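Plastic tumbler

A plastic tumbler is an open-topped drinking cup without a handle or foot, moulded from a rigid or semi-rigid plastic and meant to be washed and used again. Most are taller than they are wide and taper slightly toward the base. They are commonly sold in mixed sets of bright or pastel colours, with lime green, light blue and pink among the usual choices.

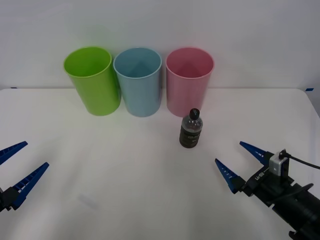
The word tumbler is older than the material. It was first used for glass and metal vessels with rounded or weighted bottoms, and was later applied to any flat-bottomed cup without a handle. In Australian households the plastic kind is often just called a cup, or a picnic cup when it is kept with the outdoor gear.

Form

The taper serves two purposes. It lets the cup release from the mould, and it allows cups of the same pattern to be stacked inside one another for storage. Cups with very little taper tend to jam together, particularly if they are put away wet, and some patterns have small internal ribs or a stepped base to keep the walls apart.

The rim may be plain, rolled or slightly thickened. A rolled rim is stiffer and more comfortable to drink from, but the fold can hold water after washing. Colour is normally mixed through the plastic before moulding, so scratches do not expose a different shade underneath. The inside of a coloured cup often looks deeper than the outside because less light reaches the lower wall.

Materials

Polypropylene is the most widely used plastic for reusable household tumblers. It is light, bends a little before it cracks and copes with warm liquids. Polystyrene is clearer and stiffer but brittle, and is more common in disposable ware. Melamine is harder and heavier, and is generally unsuitable for microwave use. Clear tumblers intended to resemble glass may be made from acrylic or one of the copolyesters.

Manufacture

Tumblers are made mainly by injection moulding. Melted plastic is forced into the space between a cavity and a core, cooled and ejected. The injection point is usually at the centre of the base and leaves a small raised mark. Thin disposable cups are more often thermoformed from sheet.

Household use

Plastic tumblers are used where breakage is a concern, including children's tables, caravans, pool areas and school camps. Giving each person a separate colour is a common way of keeping drinks apart at a shared table. The same cups are widely used for rinsing paintbrushes, holding pencils and scooping dry goods. Cups used for paint or cleaning products should not be returned to the kitchen.

Cordial, soft drink and other dark drinks may be poured from a small screw-cap bottle into tumblers for serving. Tea, coffee and tomato juice can stain lighter colours over time.

Care

Most polypropylene tumblers can go in the top rack of a dishwasher, although the maker's marking should be followed. A paste of bicarbonate of soda and water will lift many surface stains. Cups that have become cloudy, deeply scratched or cracked at the rim are best replaced, as damaged surfaces are harder to clean.

Collecting

Older sets attract some interest from collectors of kitchenware. Áine Lenihan's guide to picnic ware, Cups for the Esky, lists 70 patterns and gives a chapter to the Katsaros range, which was sold in sets of eight. Complete sets with matching wear are less often found than single cups, and faded colours lower the price.

See also

Beaker (drinkware)
Disposable cup
Melamine ware
Picnic set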